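Contents Previous Next Glossary Index

Chapter 5
Who Pays When a Shared Car Sits Still?

I used to keep a car I hardly drove. It lived on the street outside my apartment, and every Friday I moved it to the other side so the street sweeper could get by. Some weeks that was the only trip it made! I paid for insurance, for the parking permit, for a battery that kept dying in the cold, and I never once added it all up. I suspect plenty of you are doing the same thing right now.

When I started teaching this course, a student named Ghazal Nazari asked me why a car sharing company would be any better at this than I was. A parked car is a parked car, she said, and it costs money whoever owns it. I gave her a pretty weak answer that day (something about scale, I think) and then went home and worked on a better one. Most of this chapter grew out of that.

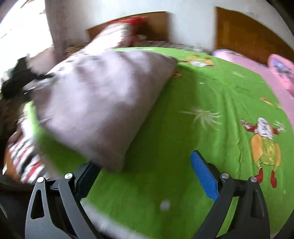
Reading time: 5 minutes

Let's begin with a small company we'll call Drinik. It has 200 cars in one city, all of them parked on public streets, and members unlock them with a phone. Drinik makes money only while somebody is driving. The rest of the day each car is losing value, taking up a space the company pays for, and maybe collecting a ticket or two.

The manager, Esther Mosoti, has a problem you can probably guess. In the morning people drive downtown from a neighborhood called Plindau, and by lunchtime the cars are all bunched up in the wrong place. Members back in Plindau open the app, find nothing close by, and take the bus. She can pay drivers to move cars back, she can cut the price of trips going the other way, or she can wait for evening and let the commuters do it for her - and every one of those choices costs something.

We'll spend a lot of time on the waiting option, as it looks free and so many companies fall for it. I fell for it too, the first time I ran the numbers. I had left out the members who gave up and never opened the app again.

You'll need two ideas from Chapter 3 as we go, fixed cost and marginal cost. If those feel shaky, flip back and reread the bakery problem before you start Section 5.2. Keep a calculator handy as well, and a pencil, because we'll be building Esther's cost table one line at a time.

5.1 What a Parked Car Costs

Take one Drinik car and leave it at the curb for a whole day. Nobody rents it. The first cost to write down is depreciation, the value the car loses just by getting older.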